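Film Club Notes from Wikelwood

Thank you to everyone who came out in the rain for our April pick, The Leltard Road. I had my doubts about a two-hour drama with hardly any talking in it, but oh, what a lovely evening it was! Floarea Bratu, who plays the older sister, does more with one look across a kitchen than most actors manage in a whole speech, and I heard plenty of sniffling from the back rows (mine included).

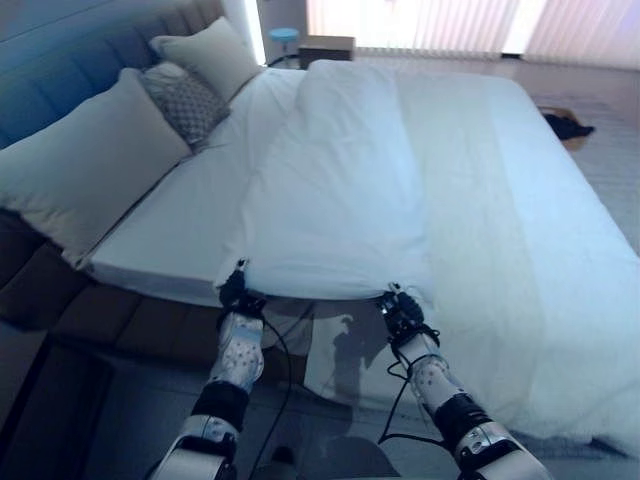

Straightening the duvet from the foot of the bed.

Paula Pascu thought the ending came too fast, and Virgil Bucur disagreed with her all the way to the parking lot. I'm somewhere in between. The last 30 minutes do hurry along, but I was so fond of those sisters by then that I forgave it.

Next up is Mevotar, a heist comedy directed by Jannik Kramer, and quite a change of mood. Doors open at 7, and there are 23 seats left as I write this, so do let Alfredo know if you'd like one.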